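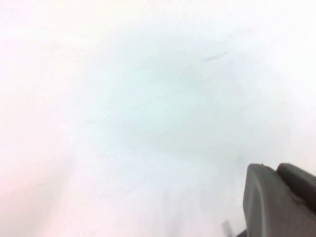
Pomeo Residents Board > Town Hall and Elections > Moving the public comment to the end of the council meeting

jdamasceno
Good evening to all. I was at the council meeting in April and I want to ask if other people understood the same thing as me. The council wants to move the public comment from the start of the meeting to the end, after all the votes. They also want to cut the time for each speaker from 5 minutes to 2. The first vote passed and the second one comes at the next meeting.

I have lived in Pomeo for 13 years and I became a citizen here, so I take these things maybe too seriously. But I do not see the purpose of speaking about a vote when the vote is already finished. Did I misunderstand?
Jussara Damasceno

hillside_ron
You understood fine. It's so the people with business before the council don't sit there till 10 pm listening to the same four guys yell about parking.

jdamasceno
Thank you Ron. I have also listened to the parking speeches, and I agree they are long. But the person who yells about parking will also yell at the end, no?

hillside_ron
Sure, but then I can go home.

Busturier_Ave_mom
Two minutes is nothing. Last year I went up about the crossing on Busturier and it took me a minute just to get the microphone to work and say my address. And I have to leave by 8:30 for the sitter. If comment is at the end I'm out, simple as that.

tkw_pomeo
Devil's advocate. You can still email the council. Wong said she reads all of them before the meeting, and written comments go in the minutes. More people write than speak anyway.

jdamasceno
I have respect for Councilwoman Wong and she did answer my email once. But I would like to be exact on one point. The written comments are attached to the minutes only if they arrive 48 hours before the meeting. The agenda is sometimes posted later than this. So a person can be too late with the email before she is able to read what the meeting is about.

tkw_pomeo
Where are you getting 48 hours? I thought it was noon the same day.

jdamasceno
It is written on the clerk's page, under "Correspondence." Noon of the same day is for signing up to speak. I also confused them the first time, the two rules are in the same paragraph.

tkw_pomeo
OK, I see it now. I stand corrected on that. I still think five minutes is too long.

old_mill_dave
This is all about the Dimumik lot and everybody knows it. They don't want a full room before they vote on the rezoning.

hillside_ron
Dave, everything is about the Dimumik lot with you.

old_mill_dave
Read the agenda for the last meeting and tell me what was on it.

jdamasceno
Please, I prefer that we do not guess the reasons of people. The Dimumik item was on the agenda, yes, but the clerk said that the comment rule was proposed before. I did not verify it. My question is only about the order of the meeting. If they keep comment at the beginning and give three minutes, I would be satisfied, and I think Ron would be home at a normal hour.

hillside_ron
Three I could live with. At the start, fine, but put a cap on the total.

Busturier_Ave_mom
Who decides who gets cut off when you hit the cap, though?

tkw_pomeo
Sign-up order I guess. Or residents first.

old_mill_dave
So whoever can get to a computer at noon. Great.

jdamasceno
They could also accept sign-up by telephone. I will write to the clerk tomorrow morning and ask if an amendment is still possible before the second vote, or if they must start again from the first. When I have the answer I will copy it in this thread.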